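Skirnik Face and Chin Recovery Wrap

Endodus > Aftercare > Head and neck

In stock. Sizes S, M, L and XL. Colours: oat, black, slate.

We've been waiting to put the new Skirnik on the site for ages, and now it's finally in the warehouse! If you're having a facelift, a neck lift, chin liposuction or work along the jaw, your surgeon may ask you to wear a compression wrap afterwards. The old version was already the one we recommended most often. The new one is softer, lighter and far easier to get on by yourself with tender skin and half-asleep fingers.

The wrap goes under the chin, up both sides of the face and closes on the crown, with a second band round the back of the neck. Both bands adjust separately, so you can keep the chin supported and ease the neck off a bit (or the other way round) without taking the whole thing off and starting again. A size M weighs 122 g, and you really do notice the difference if you've worn one of the heavy foam types.

What's new

The lining is a brushed cotton blend now, and it's lovely. The old nylon lining did its job but could feel clammy by the afternoon, and we had plenty of emails about that over the summer. The seams have moved to the outside, so there's nothing raised against the cheek or behind the ear. The ear openings are larger and have been shifted back slightly, which makes room for glasses and for most hearing aids.
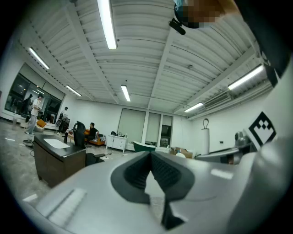
Dark grey finger pad, textured on the inside.

The fastening has changed too. Charpentier tape replaces the scratchy hook tape on the old model, and it is a huge step up – it holds firmly, peels away quietly and doesn't snatch at your hair. The maker rates it for 500 openings. Put it on and take it off twice a day and you still have far more than you'll need for a normal recovery.

There are two pockets, one each side of the jaw, sized for the gel packs in the box. They close with a flap, so a pack can't slide down towards your collar when you sit up. Always leave the cloth sleeve on the gel pack, and check with your clinic before using anything cold. Skin can be numb for a while after an operation and you may not feel that a pack is too cold for you.

Choosing a size

Take a soft tape measure and go under the chin, up in front of the ears and over the top of the head, back to where you started. Keep the tape flat and don't pull it tight.

S: up to 60 cm
M: 60 to 65 cm
L: 65 to 70 cm
XL: 70 to 76 cm

Between sizes? Go up. You'll be a little swollen in the first days, and the bands have lots of room to tighten as that goes down. If you have a full beard, measure over it. Long hair is best in a low plait or a loose bun under the crown band.

The fit should feel snug and steady. You should be able to swallow, talk and eat soft food with it on, and slip a finger under the edge at the neck. If it pinches, leaves deep marks or makes it hard to breathe easily, loosen it straight away and ring your clinic. How many hours a day you wear it, and for how many weeks, is up to your surgeon. Please follow their advice over ours, or over anything you've read on a forum.

Sleeping in it

Most people are told to sleep on their back with the head raised. The closure sits forward of the crown for exactly that, so you aren't lying on a lump. It pairs beautifully with the Allside wedge cushion, which has a dip for the neck and stops you rolling over. You can buy the two together from the menu at the top and save on postage.

Washing

Hand wash or 30 degrees in a net bag, with the tape closed. No fabric softener, no tumble dryer. It dries overnight on a rail. Lots of customers buy a second wrap so there's always a clean one, and we think that's a very good idea if you've been told to wear it day and night. Gel packs wipe clean with a damp cloth. 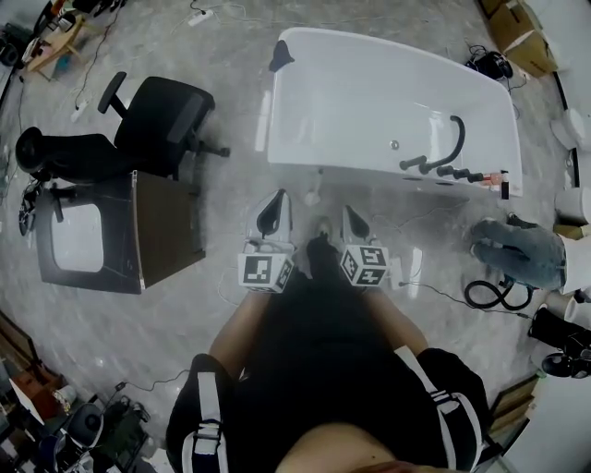
Hạnh Dương wrote to us after her neck lift in August that she'd bought the M and the L because she couldn't decide, wore the L for the first week, and then swapped to the M and forgot she had it on. She would have liked a longer neck band, she added, and a lighter colour for summer.

We passed both points on. The neck band is 3 cm longer on the new model, and oat is the lighter colour! Thank you, Hạnh.

In the box

One wrap
Two gel packs with cloth sleeves
Net wash bag
Fitting leaflet in large print

Delivery and returns

Orders placed before 2 pm go out the same working day. Unopened wraps can come back within 30 days. Once the inner bag has been opened we can't resell them for hygiene reasons, but if you've ended up with the wrong size, get in touch anyway and we'll see what we can do.

The first batch is 3000 wraps across all sizes. XL in slate is the smallest run, so order that one early if you have a surgery date coming up.

Clinics can ask for a sample set in every size, along with a pad of measuring charts for the consulting room. Write to Anselmo Lacerda on the trade desk and mention the Skirnik in the subject line.

Page updated 10 Nov 2023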